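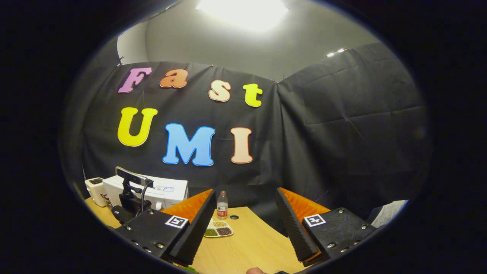 Ritva Pesonen had been on her feet since breakfast when I caught up with her at the Rendonora open day, and she still wanted to talk about beans.

"Beans are wonderful," she said. "People come in expecting a robot to lift a car door, and then they spend ten minutes trying to pick up one bean with a gripper. They get so quiet!"

Pesonen runs the demonstrations at Rendonora, and the hand-held gripper is the part visitors ask about most. You hold it, you do a small job at the table, and the recording goes toward teaching a robot arm the same job. Her group has collected 2852 recordings for Prarix, the project she has been on for four years, and 192 of them came from visitors at the last open day, in February.

"Some of those are terrible," she said, laughing. "We keep them anyway. A person who drops something and goes back for it is showing you how to recover — I can't script that."

I had a go myself. The fingers give a little when you squeeze, much more than I expected, and I kept wanting to turn my wrist the way I would with my own hand. Pesonen told me to slow down. The best pair of hands all morning, according to her, belonged to a girl of 9 who wouldn't give the gripper back.

Kostia, the arm that learns from all this, was running in the next room, and I asked how it was doing. "Good with cups, bad with bags," she said. "Vuorinen lent us the arm, so we try to be nice to it."

Would she let it cook her dinner? She thought about that for a while.

"Soup, maybe. If I do the chopping."

By then there was a line at the table again, and she went off to find the next person a place to stand.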